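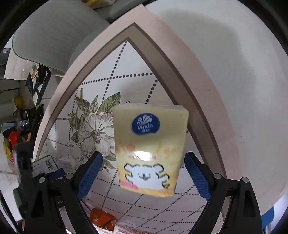 **Hand-held gripper – pre-use check, soft packaged goods**
Station: Pidport, bench 2. Checked by: Kavitha Pisharody. Monday, first shift.

| Item | Result | Comment |
|---|---|---|
| Fingertip pads bonded, no lifted corners | Pass | Replace at 75 hours of use. Now at 27. |
| Pivot caps seated, linkage free of play | Pass | Check by hand with the jaws open. |
| Jaws close evenly on the centerline | Pass | |
| Grip force limit set for film-wrapped packs | **Fail** | Found at 27 N, limit is 18 N. Reset and rechecked. |
| Pack clear of both pads before closing | Pass | Approach square to the wide face. |
| Seals and wrapper intact before the trial | Pass | Torn packs go to the reject bin. |
| Loose items kept out of the jaw path | Comment | Small packets near the linkage are a pinch risk – move them before closing. |
| Glare on glossy film | Comment | Tilt the tool until the print is readable. |
| Operator's free hand behind the grip | Pass | |

Open actions:

- Konent to send the revised force table. The July copy still lists the old pads.
- Add the force reset to the Huanca shift log.
- Pernier spare pads: 2 sets left, reorder.

Next check is due at shift change or after any drop – whichever comes first.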